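Rerkari workshop and tea room, Londton
Chore readiness and general safety check, December round
Inspector's copy, with comments

Scoring: Pass, Fail, Not yet, N/A. "Not yet" means a person still has to do it.

Section A. General

A1. Walkways clear of leads and cables
Fail. White lead across the grey floor again. Tape it or reroute it. A person steps over it, and I have no confidence in anything on wheels doing the same.

A2. Cartons off the floor
Fail. Carried over from last time.

A3. Emergency stop within reach of every powered unit
Pass at the Marsden bench. Not tested at the Plalton cell, which was locked out when I went past.

A4. Closed shoes in work areas
Fail. Sandals are not closed shoes. It's on the sign.

A5. Test tags in date
Pass, except the kettle.

Section B. Chores claimed as "automatable"

The proposal that came round says eight of our daily jobs could go to a machine by next winter. I was asked to check the hazards, and I can't do that without asking whether the job gets done at all. A cup left half over the edge of a bench is a hazard whoever put it there.

B1. Clear cups from table to tray
Not yet. Supplier's sheet says 200 trials, 61 without anyone stepping in. I'd send back a dishwasher with that record. Nothing on the sheet about full cups, hot cups, or cups with a spoon in them.

B2. Wipe down table
Not yet. Pulling a single wipe from a packet takes two hands and a bit of temper. Wiping is the easy part. Nothing in the proposal says how it knows the table is clean.

B3. Put small tools and sticks back in tray
Not yet. Long thin items are the worst of the lot — they roll, they catch on the lip, they end up pointing at someone.

B4. Sweep under benches
Pass, with limits. The round vacuum does the open floor. It does not do under benches, so strictly speaking this is a fail, but it's the only thing on the list that earns its power point.

B5. Empty bins
Not yet. Liner.

B6. Carry water bottles from wall to cooler
Not yet, and I'd refuse sign-off if it were offered. Too heavy to be dropped near feet.

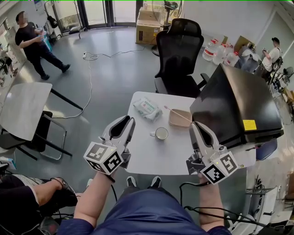 Mhairi MacRitchie wrote back on the draft that I was marking B1 to B3 too hard. Her view is that a cup and a tray were beyond any of these machines not long ago, that the hands are coming along faster than the paperwork, and that if we wait for a perfect score we'll still be wiping tables ourselves at retirement. She would put all three down as "supervised trial".

Noted. I've left the scores alone. A supervised trial means one person standing there watching a job that same person could have finished, and the checklist has no box for that. When a person works the grippers by hand, the judgement belongs to the person, and I'm scoring the machine.

Section C. If a trial goes ahead anyway

C1. Light crockery only, empty. No glass.
C2. Marked line on floor, everyone behind it when the arm is live.
C3. Cables from hand units tied back and clear of feet.
C4. Chairs pushed in or taken out of the area.
C5. Drops and near misses written down at the time. The last log was filled in from memory at 4 pm and it showed.
C6. Somebody named as in charge. "The team" is not a name.

Section D. Costs (not my department, but I was copied in)

D1. Quote is $745 a month for one arm, service extra. Compare with what we pay now for wiping a table.

Actions outstanding: A1, A2, A4, kettle tag. Plalton cell to be checked once unlocked. Section B to be scored again when I've seen a cup moved start to finish with no hand on anything.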